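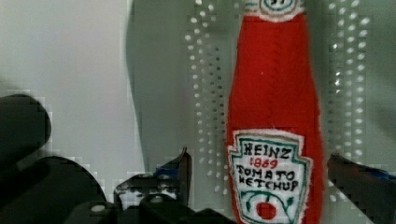
Home | Opinion | Play & Learning | Archive | Contact

In defense of the felt ketchup bottle

2019-06-18

Toy food has gotten very good at looking like food. The Talix catalog that came to my house this spring has 39 pieces in its largest grocery set, and the page is proud of how real they look. I think parents and preschools should care less about that, and more about whether the pieces are worth picking up.

I ran the play corner at Brandavden for 18 years. We had a toy kitchen the whole time, and I bought most of what went into it. Early on I bought hard plastic, because it wiped clean. Later I bought more cloth. I don't regret the plastic, but the cloth got more use.

A play table does not need to match. Plain fruit, a few bowls and a pot will carry a long afternoon. Children set one place and make soup for 2 people who never arrive. They put things in the pot that no cook would. A matching set tends to stay in its box, where an adult has arranged it, and the children learn to ask before they touch it.

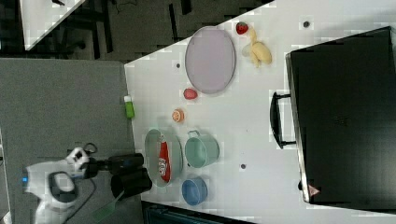
Fruit, dishes and a red snack bag on a white table.

Scale is another thing adults worry about too much. I have heard people complain that a play strawberry is too big for the play bowl. I never heard a child complain about it. What children did complain about was a lid that would not come off, or a knife that would not go through the bread.

Felt costs more in upkeep. It picks up everything, and you cannot run it through a dishwasher. The Nic Giolla shop on our street sold a felt dinner set one July, and I was warned that it would look old in a year. It did look old in a year. We kept using it.

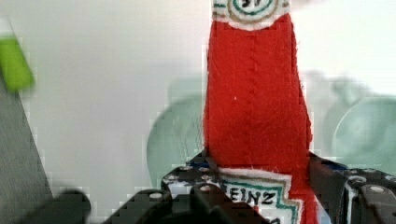
Wear is the usual argument against cloth toys, and I don't find it a strong one. A toy that looks used has at least been allowed out of the cupboard. Lint on red felt, a stray thread or a frayed edge does not stop a ketchup bottle from being a ketchup bottle. The label still gives a child letters to look at, and a seam can be sewn again by anyone with a needle. Cracked plastic goes in the trash.

My advice to anyone stocking a toy kitchen is to start small and buy a few soft things among the hard ones. Clalen lists 900 play food items. You can skip nearly all of them.

Recent in Opinion
Who picks the library books?
The case for a smaller playground
Let them use real spoons
Why we stopped labeling the toy bins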